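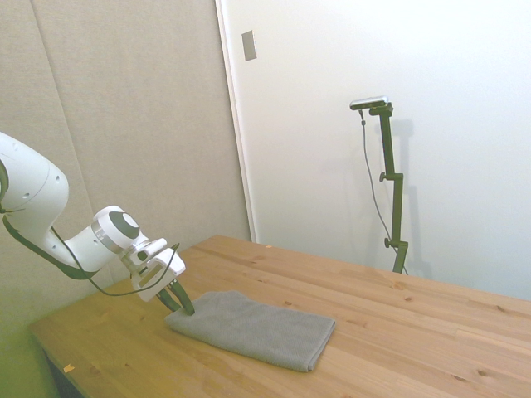
Backstage Laundry: Tips for the Wardrobe Room
Posted 20 October 2024

Community theater runs on applause, donated lumber and a truly upsetting amount of laundry. Somebody has to deal with the third item, and if you're reading this, I assume you missed the meeting where it was decided. Welcome.

What follows comes from several seasons in the wardrobe room at the Lultisley Playhouse, which has one washer, one dryer and a sink that drains when it feels like it.

Sort by panic, then by color

Anything with a quick change in the next performance goes in first. Whites and darks still get separated, but a duke's shirt that has to be on a duke by seven outranks your nice tidy whites pile. Put the beggars' costumes last. They can take a wrinkle.

Makeup on collars

Greasepaint is oil, so treat it like a salad accident. Scrape off what you can with a dull knife, work in plain dish soap with your fingers, wait a while, then rinse from the back of the fabric. Don't put it in the dryer until the mark is gone. Heat sets it, and then your villain has an orange neck until April.

Check that the fabric can take water at all. Velvet can't, or at least ours couldn't, and I would rather not discuss the cape.

The vodka trick

Yes, it works. Cheap unflavored vodka in a spray bottle, misted lightly inside the armpits of jackets that can't be washed, then hung somewhere with moving air. Try a hidden seam first and keep it away from anything hot. Label the bottle. Label it something boring, like "starch," and it will last the whole run.
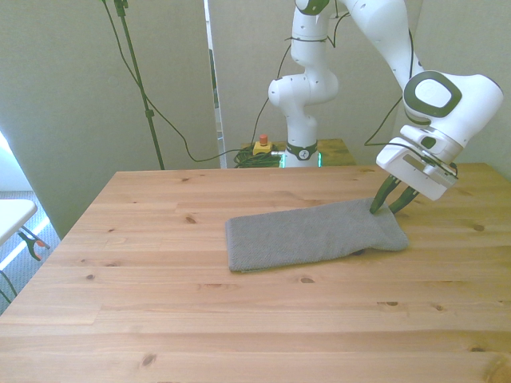 Towels are the other half of the job. Every cast uses more of them than you planned for, and they all come back beige. Buy dark ones. Skip the fabric softener, which leaves a coating and makes them about as absorbent as a raincoat. Half a cup of white vinegar in the rinse now and then will bring tired ones back, but never in the same load as bleach.

Fold them in thirds lengthwise, then in half, and stack them with the fold facing out. You can grab one in the dark that way without bringing the rest down on your head. I have tested the other way during a very quiet death scene.

Pins, buttons and other small enemies

Keep 2 magnets in the room, one for the sewing table and one for the floor. The floor one gets more business. We hold spare buttons in old pill bottles, sorted by show, and the bottle for Namel and the Lighthouse is still full because every costume in it closed with a zipper.

Safety pins go on a loop of ribbon around your neck - not in your mouth, whatever your grandmother did.

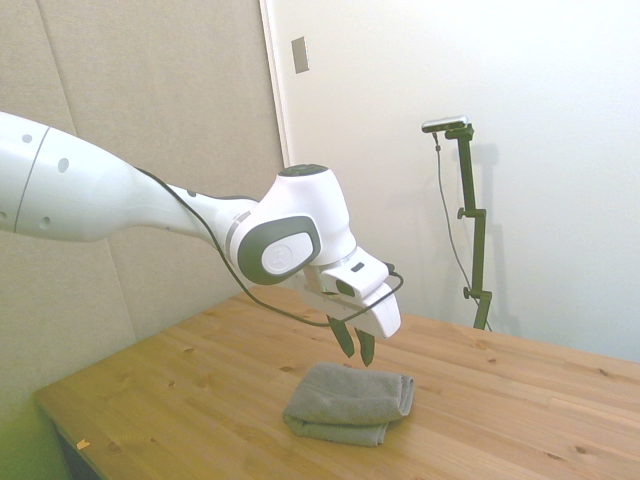
Hanging space is never enough, so don't hang knits. They stretch at the shoulders, and by closing night the romantic lead looks like he's wearing wings. Fold them on a shelf with the character's name on a strip of masking tape. Use the character, since actors drop out and characters generally don't.

For everything that does hang, put heavy coats at the ends of the rail and light stuff in the middle. Our rail from the Cangate tour sagged for years before anyone tried this, and it still has a slight smile.

After the last show

Wash everything before it goes into storage, even the things that "were only on for one scene." Empty the pockets. Ours have given up cough drops, a prop letter and 4 keys to doors we don't have. Let it all dry for a full day longer than seems necessary, and leave the lids off the bins overnight.

Then write down what's in each bin and tape the list to the outside. The side, please. The lids get swapped.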